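主题：Re: [夹爪选型] Tronlow 手持夹爪套件试用意见
日期：7月30日

各位好：

针对上一封邮件里的问题，先引用原文，再逐条答复。

> 采购那边在问，Tronlow 套件是否可以按 Kirnwood 项目的需求下单。
> 目前想确认：
> 1. 指垫能否单独更换，备件怎么供；
> 2. 对小件硬塑料的夹持是否够用；
> 3. 6月那版报价是否仍然有效。
> 另外，Varkovden 的方案要不要继续并行评估？

关于第1条。指块为楔形，上斜面各有两个小圆孔，内侧是接触垫。供应商的说法是指垫按对供货，最小起订2对，拆装不需要动连杆。我们收到的这套，左指垫下缘有一小处毛边，已要求对方在出货检验中加上这一项。

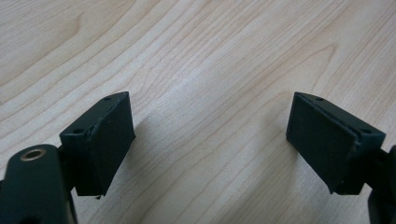 Effiong 末端执行器测试组

毛边尺寸很小，目前归为外观项，不作退货处理。指块与安装臂之间靠短柱连接，臂端孔位带黄铜色衬圈。备件清单里衬圈没有单列，需要对方补料号，否则入库时无法建档。

关于第2条。试件用的是拼插积木，壁薄、表面光滑，倒置时开口朝上，两指从左右侧壁夹持。这类件的难点在于侧壁受力后容易变形，夹持力给大了没有意义。套件标称寿命2000次开合，我们目前累计2532次，指垫未更换，两指间隙用塞尺复测仍在公差内。 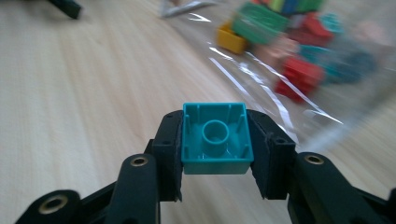

夹持力设定建议先取量程的80%左右，再往下调，不要从满量程开始。手持操作时手腕转角较大，侧向载荷比台架上高，台架数据不能直接套用。黑色臂件的表面有细微层纹，像是打印件，请采购向对方确认材料牌号和批次追溯方式，规格书里这两项是空的。

关于第3条。6月报价的有效期已过，需重新询价。询价单请把以下内容分列：
套件本体
指垫备件（按对）
黄铜衬圈
校准服务，注明是否含往返运费

Varkovden 的方案建议保留到新报价回来再定。他们的指块接口与 Kirnwood 现有法兰不通用，要加转接板，这部分费用尚未计入对比表。

测试记录放在组内共享目录，文件按日期命名。对公差判据有不同意见的，请直接回复列表。

Effiong 末端执行器测试组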